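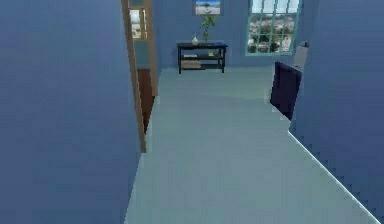

Sasden Household Pack for the Kerr Mobile Arm

Simulation license, 3 seats
Sold by Cudedura
Notes by Ruairi Rennie, equipment desk

Sasden is a set of simulated home interiors for trying out a mobile arm before you buy one. Ziltuvholm, who make it, would like you to think of it as a purchasing tool. We stock it and we think it's worth having, but read the rest of this page before you put it in a budget request.

What you get

The pack loads one furnished home with blue walls. There's a hallway with a black console table and a potted plant, an open doorway, and a dining area with a table and chairs. The Kerr arm model is included. Other arms can be loaded if you have a model file for them, and you should allow time for that, as the import tool is fussy.

The dining table is where most buyers spend their time. It comes set with a spray bottle, a mug, an apple, a bowl, a closed book and a blue cloth, so you can plan a clearing or wiping job against a mix of shapes. The chairs stay in close to the table unless you move them, and reach is what you should be checking. A brochure reach figure is measured in open space. Try it over a chair back.
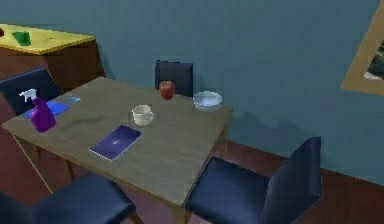 What it won't tell you

Grip. A simulated mug weighs what the file says it weighs, and a simulated cloth is a rough guess at cloth. We've had customers come back with a fine score in Sasden and a poor one at home with the same task. Don't pick a gripper from this.

Looks. Surfaces are smooth and plain and the view through the windows is blocky. If your camera software is the thing you're testing, get a sample of its results on real rooms too.

Floor space is another matter, and here we think the pack earns its price. Corners and the gaps behind furniture are where a base gets stuck, and the arm's shadow falls on the walls as it works, so you can see how your vision software copes with a big dark shape on a plain wall. 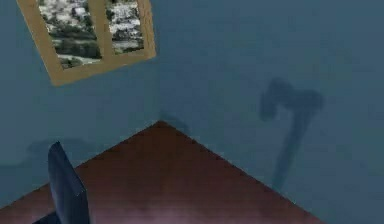
Price and terms

License, 3 seats, one year: $1,000
Each extra seat: $286
Support: email only, replies by 9 a.m. the next working day (their promise, we haven't timed it)

Renewal is at full price. Ziltuvholm has talked about a discount for returning customers, but there's nothing in writing, so budget for the whole amount. The license doesn't include a computer to run it on, and an old office laptop won't do.

Orders placed in December ship with the next version when it's released. Ask us which version you're getting before you pay.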